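Sorting bin

A sorting bin (some shops say parts bin, tote or tray, and my grandmother just said "the tin") is a wide, open-topped box for holding loose pieces until you need them. I've been writing up household and workshop containers for this wiki for a while now, and the sheet-metal kind is my favorite, so forgive me if this entry runs a little warm!

Shape and construction

The classic version is folded from one flat sheet of metal. The sides lean outward, so pieces slide down toward the floor when you toss them in and your knuckles have some room when you reach for them. Corners are either folded over on the diagonal or cut and riveted. I like the folded ones better (fewer sharp bits), though they're a pain to clean, and sawdust will live in there forever if you let it.

Some bins get a tall back panel, handy if you tend to throw things in from across the bench. Others have a hole or two in the floor, for bolting the bin down or for letting water out after a rinse. My oldest one is an Arunau, catalog number 1195, and it has both. I bought it at a flea market one August with 27 old hinges still rattling around inside.

Wear

Bare metal goes dull pretty fast. Blocks, bolts and tools drag across the floor and leave pale scuffs, and those pile up until the whole bottom looks cloudy. Painted or coated walls wear differently: the coating goes first along any ridge where things get rubbed, and you end up with a long ragged patch. I don't mind the look at all. If you do, a Yazıcı touch-up stick covers small spots, but I've never gotten one to last on a floor.
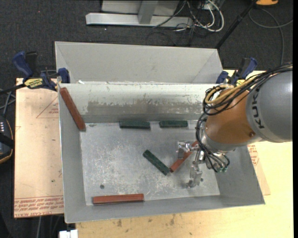
Blocks are the thing I keep in mine the most. Plain rectangular ones are great for practicing sorting by color, and red and green make a nice pair in good light (less nice for anyone with red-green color blindness, so try blue and yellow for them). They never land neatly. You'll get one leaning up a wall, one lying flat along the edge, and a couple crossed over each other in the middle, and picking them out of that mess is most of the fun.

Sizes and names

There's no real standard that I've found. The Rana style is the shallow one, meant for a tabletop, and the Ikusley is deeper and usually sits on a shelf. My Ikusley is 77 centimeters across, way too big for my bench, and I use it anyway. People mix the two names up constantly, and sellers are the worst for it, so measure before you pay.

Care

Brush it out first, then wipe with a damp cloth and dry it right away, especially along the folds. Skip steel wool on coated walls. A bin on a wooden table can slide when it's light, and a thin rubber mat fixes that. I cut mine from an old bath mat, and 2 strips were plenty.

See also: tote box, drawer insert, toy block, tin

Last edited 2020-02-25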